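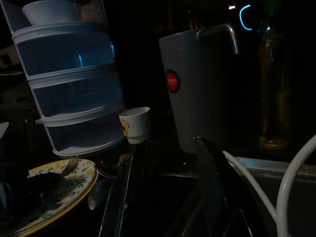 Llevo desde junio haciendo el pan en casa y ya puedo contar algo con un poco de criterio. Antes compraba una barra al día en la panadería de abajo, que cerró en primavera. La siguiente me pilla a veinte minutos andando y el pan del supermercado me dura blando media mañana.

Empecé con levadura fresca. La receta la saqué de la parte de atrás de un paquete de harina Cisetti, una harina de fuerza que venden en la tienda de Purnberg, al lado de la estación. Decía 118 gramos de agua para la masa previa, una cifra tan rara que la apunté en un papel y la sigo usando. La masa previa se hace la noche antes, se tapa y se deja en la nevera. Por la mañana se añade el resto de la harina, la sal y más agua, a ojo, hasta que la masa se despega de las manos.

Los dos primeros panes salieron densos. El primero lo metí en el horno demasiado pronto. El segundo lo dejé crecer tanto que se desinfló al pasarlo a la bandeja. A partir del tercero dejé de mirar el reloj y empecé a mirar la masa: si la aprieto con un dedo y la marca vuelve despacio, va al horno.

La masa madre vino después. Mucha gente le pone nombre y yo no se lo he puesto. Vive en un tarro de cristal al fondo de la nevera y la alimento los lunes, con harina de centeno y agua a partes iguales. Si me voy de viaje aguanta dos semanas sin problema. Sale un líquido gris por encima, se tira y se le da de comer dos veces seguidas antes de usarla.
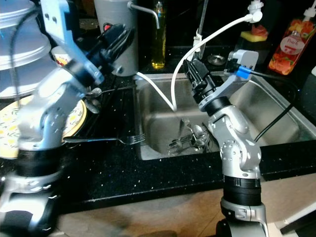

El horno es el punto débil. El mío es un Shokri de los antiguos, con el termostato descentrado, y cuando marca 220 está bastante por debajo. Compré un termómetro de los que se cuelgan de la rejilla y con eso me arreglo. También probé a hornear dentro de una olla de hierro con tapa. La corteza mejora mucho, pero la olla pesa una barbaridad y me he quemado el antebrazo ya una vez – ahora uso los guantes largos de la barbacoa.

Sobre las harinas: la de Cisetti me gusta para el pan de diario. Para los de centeno compro Fetoseo, más gruesa, que absorbe mucha más agua y deja la masa como cemento. No hay que asustarse ni echarle más harina. Se vuelca en un molde engrasado, se alisa con una espátula mojada y se hornea más tiempo y más suave. Ese pan no se corta hasta el día siguiente. Yo lo he cortado caliente y se queda pegado al cuchillo.

En cuanto a dinero, ahorro poco. La harina buena no es barata y el horno gasta. Hago seis panes al mes, los corto en rebanadas y congelo la mitad. Directos del congelador a la tostadora quedan bien.

Lo que no me sale todavía es la chapata. La masa lleva tanta agua que se me desparrama por la bandeja y acabo con una especie de torta plana – buena de sabor, eso sí, con aceite y tomate. He leído que hay que plegarla cada media hora en vez de amasarla. Lo probaré cuando refresque, que ahora con el calor la cocina se pone imposible a partir de las once.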